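How to Fit Nails in Cross-Base Posts

The Sivia post is a small stand with a square post on a cross-shaped base and a nail in the end of the post. I use them for drying painted beads, one bead to a nail. You can use the same part for thread spools or anything else small with a hole through it.

What you need

Printed posts in white plastic
Thin nails with small rounded heads, 40 mm long
A pin vise and a drill bit slightly narrower than the nail
A small file
Pliers with smooth jaws
Thick super glue (optional)

Clean up the parts

Look at the underside of the base first. Any lip left from the first layer will make the post lean, so run the file flat across all four arms until the part sits without rocking. Then clear the holes in the arms. A twist of the drill bit by hand is enough. They are there for screwing the post to a board, and if you never plan to do that you can leave them rough.

Open the hole in the post

The Baudry version of the file has a pilot hole in the end of the post. The older one does not, and you will have to mark the center yourself. Draw two pencil lines from corner to corner and start where they cross.

Drill by hand, slowly, to a depth of 12 mm. Back the bit out every few turns and blow out the shavings. A power drill melts the plastic, and the melted plastic sets again around the bit.

Put in the nail

Cut the point off the nail and file the end smooth. Hold it near the cut end with the pliers and push it straight into the post with the head facing out. The head has to fit through whatever you are hanging, so check this before you do a whole batch.

If the nail turns easily with your fingers, pull it out, add one drop of glue and put it back. Leave it for 5 minutes. Do not hammer it. The post will split along a layer line -- usually near the base, where you can't fix it.

Set the posts on a flat wooden surface and check each one from the side.

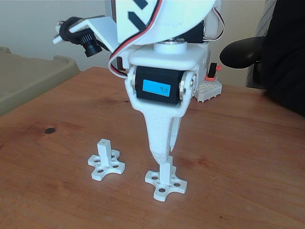
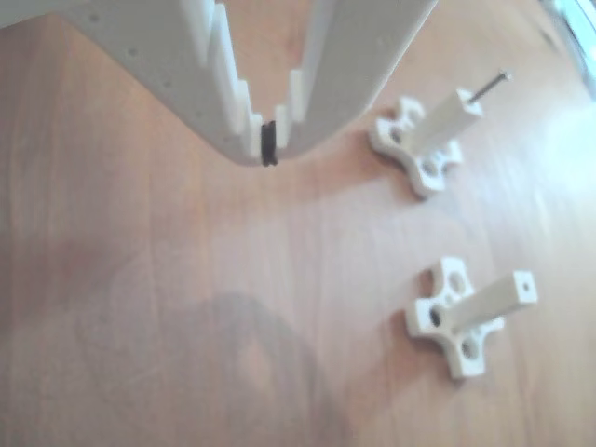 A nail that leans a little can be bent back with the pliers while you hold the post, not the base. If it leans a lot, the hole is crooked. Fill it with glue, wait overnight and drill again.

For a drying board, leave enough room between bases to get your fingers in. Screw down the outside row first and use it to line up the others.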